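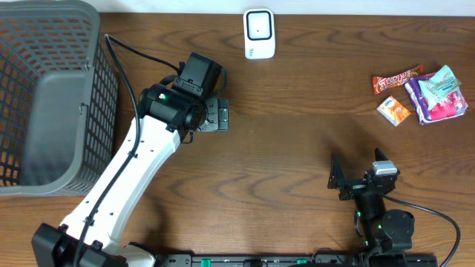
No. 133

I promised to write more often in this notebook, and then the summer came. But now I have something to tell, because for two weeks I am teaching a pair of robot arms to put snacks into a basket.

It sounds like a small thing. My mother asked me on the phone what I do at work now, and I said: I pack sweets. She was quiet for a moment and then she asked if I am eating well.

The way we do it is by remote control. I sit with a handle in each hand, and what my hands do, the arms do too, a little bit later. The computer writes down all the movements together with the camera pictures. When we have enough of these recordings, a program studies them and tries to do the same work without me. Emrys Morris, who started at Baviscombe before me, wants 400 good recordings of this task. I wrote the number on a paper and put it next to my screen, and I think it was a mistake, I look at it too often.

The first thing I learned is that my hand knows much more than I thought. At home I take a candy bar from the table and I feel it with my fingers. Through the handles I feel nothing. I have only my eyes, and the eyes are bad at telling how far is the gripper from the wood. In my first days I closed the fingers on air many, many times. Emrys told me to look at the shadow of the gripper and not at the gripper. It was the best advice I got this year.
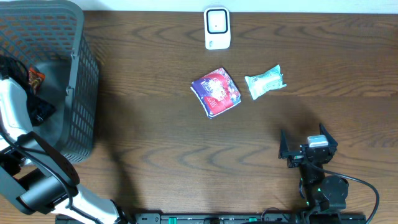
*Reading time: 2 minutes*

The packages are all different in character. A small box is easy to understand, it has straight sides and it stays how you put it. The flat shiny packets are harder. They have crinkled edges, and if I take one too near to the corner it turns in the gripper and hangs down like a tired fish. The pale green one is soft, and I like to take it across the middle, slowly.

Slowly is a problem also. Petrică Sima watches the recordings after me, and he says that the robot will learn my doubts too. If I stop above the table to think, the robot will stop above the table, but it will have nothing to think about. So now I decide before I move – which item, which arm, from which side – and then I go in one movement. If it is bad, I delete it and begin again. I am not ashamed of deleting anymore.

Another thing is the two arms. The basket is on the left and I am right-handed, so all my habits want to begin with the wrong hand. For a few days I moved the right arm when I wanted the left one, like when you learn to drive in another country. Now it goes better. I even noticed at dinner that I waited with my left hand over the bread before I took it.
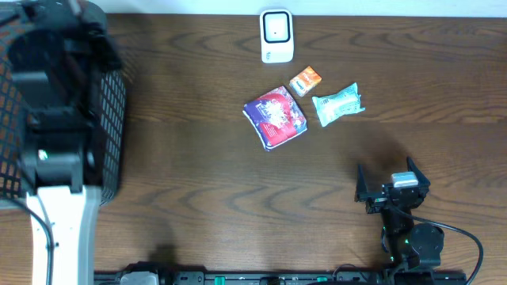 Between recordings I move the things on the table with my own hands, so that they never lie the same way. This part I do with pleasure. I turn one packet, I push the box closer to the wall, I let two things touch each other. Petrică wants also some difficult arrangements, with one item lying on another. I make those in the morning, when I have more patience.

I am also keeping a small list of what went wrong, with my own words for each kind: "air", "fish", "wrong hand", "edge of basket". The last one is when I let go too early and the item meets the rim. Emrys has asked me for the list in a proper table, so this evening I have to find better names.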